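4.2 Care of the seat and back cushions

Applies to the Andley two-seat couch with microfiber-type cover. Read section 4.1 before removing any cushion.

1. Clear the seat. Check the gap between the seat and the backrest for coins and keys.

2. Vacuum the seat, arms and back with the soft brush head. Work in one direction.

3. Press each back cushion from both sides to move the filling up to the top edge.

4. Smooth the seat cover from the back toward the front.

CAUTION: Do not use bleach or a steam cleaner. Do not iron the cover.

NOTE: Shading in the nap is normal and is not covered by the warranty.

4.3 Placing bags and loose pillows

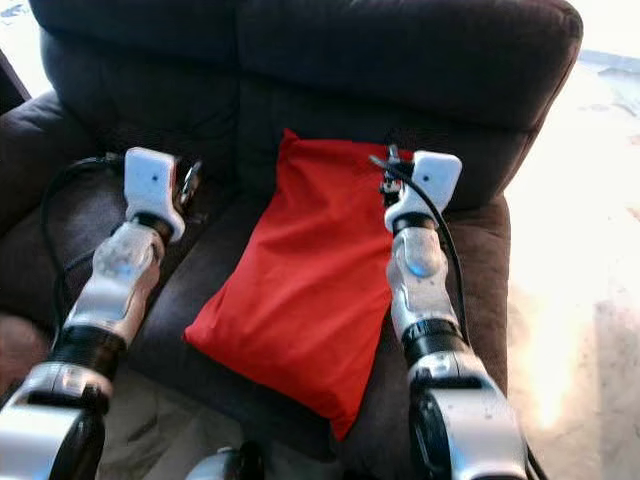
Soft items may be kept on the seat between cleanings. Set them upright with the upper end against the backrest, as with the red bag, so that the load is shared between seat and back. Remove pins and metal tags first - they can snag the nap. Wash strong-colored fabrics separately before first use, as loose dye can transfer to the cover. Gentle wrinkles in the seat near the base of the backrest do not need treatment; repeat step 4 if preferred.

Revised 30/12/2022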